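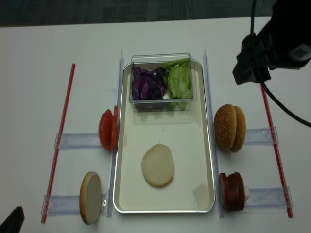 Skelldale to Open Its Food Handling Lab for Sandwich Assembly Demonstrations in February

Two-arm cell will run at set times, with engineers on hand to discuss gripping, fixtures and cleaning

SKELLDALE, February. Tindent, a developer of robotic handling equipment for commercial kitchens, will hold an open day at its Skelldale lab for food service operators, kitchen equipment dealers and technical staff from packaged food plants. The main demonstration is a sandwich assembly task carried out by the company's Yimyam work cell. Doors open at 9 a.m. and the last run starts at 3:30 p.m.

The Yimyam cell is a tabletop unit built for low-volume assembly of items that vary in size, weight and stiffness. It uses two arms working over a shared white table. Ingredients are staged on both sides of a metal tray, and the sandwich is built on the tray itself. Shredded purple cabbage and lettuce are supplied from a clear container at the back of the tray. Sliced items and buns stand on edge in clear acrylic holders.

Presenting slices on edge is a central part of the design. A slice lying flat on a table gives a gripper very little to hold, and a finger that slides under it tends to push it away. A slice that stands upright can be taken by its two faces with a short, straight approach. The arm then turns the slice and lowers it flat onto the stack. The same motion is used for tomato, meat and bun, with different closing widths and force limits.

"Most of our work in the past year went into the holders and very little into the arms," said Anong Srisuk, lead engineer for the Yimyam cell. "A soft tomato slice leans differently from a firm one. We needed a fixture that keeps both within the range the gripper can correct for."

Each run will begin with a bun slice face up on the tray. The arms then add fillings in an order selected by the operator. Visitors will be able to choose from several build orders, including one that places the greens first and one that places them last. Loose greens remain the hardest item to portion. The cell weighs each portion after it is picked and returns it to the container if it falls outside the set limits.

Tindent will also show its test results for the current version of the cell. In the latest internal trial, the cell attempted 1,000 full builds using buns and produce bought from ordinary suppliers. Of these, 21 were stopped by the cell and required an operator to reset an ingredient. The most common cause was a tomato slice that folded at the moment of release. A breakdown of the stops by ingredient will be handed out at the open day, along with the test method.

An earlier trial of 500 builds used a previous holder design with fixed spacing. The current holders can be moved along their outer rods and locked in place, so that the same table can be set for thin or thick slices. Changing from one menu item to another takes a single operator and a hex key. Staff will carry out a changeover between the morning and afternoon runs, and visitors are welcome to watch.

Cleaning will be covered in a separate session at 1 p.m. The holders and guide rails come off the table without disturbing the calibration of the arms. Gripper fingers are removed by hand and washed separately. The session will include a full teardown and rebuild of the food contact parts, followed by the check routine the cell runs before it is allowed to restart.

Fletcher Quinlan, operations manager at Tindent, said the format was chosen in response to requests from dealers. "People have seen the short clips. They ask what happens between the clips, how long the reload takes, and what the operator does when something drops. A full day of runs answers that better than a data sheet."

Runs will not be edited or restarted for visitors. If the cell stops, the operator will clear the fault using the standard procedure and the run will continue. A screen next to the table will display the current step, measured grip force and any fault code.

The lab will also have a bench showing Tonell, the company's software for recording and reviewing assembly runs. Tonell stores gripper position, force and camera data for each build and allows an engineer to compare two runs step by step. The library on display holds 2,000 recorded builds from development and testing. Visitors may search it by ingredient or by fault type.

Schedule

9:00 a.m. Doors open, sign-in
9:30 a.m. First assembly run
11:00 a.m. Second run, with commentary by Anong Srisuk
12:00 p.m. Holder changeover
1:00 p.m. Cleaning and teardown session
2:15 p.m. Third run, build order chosen by visitors
3:30 p.m. Final run
4:30 p.m. Close

Attendance is free, but places at each run are limited and must be booked in advance through the Tindent website. Closed shoes are required in the lab. Hair nets will be provided. Food assembled during the demonstrations is test material and will not be served. Photography is permitted from the visitor side of the table.

About Tindent

Tindent designs and builds robotic cells, grippers and fixtures for food assembly. Its lab and workshop are in Skelldale. Products include the Yimyam work cell and the Tonell run review software.

Press contact: Fletcher Quinlan, Operations, Tindent, Skelldale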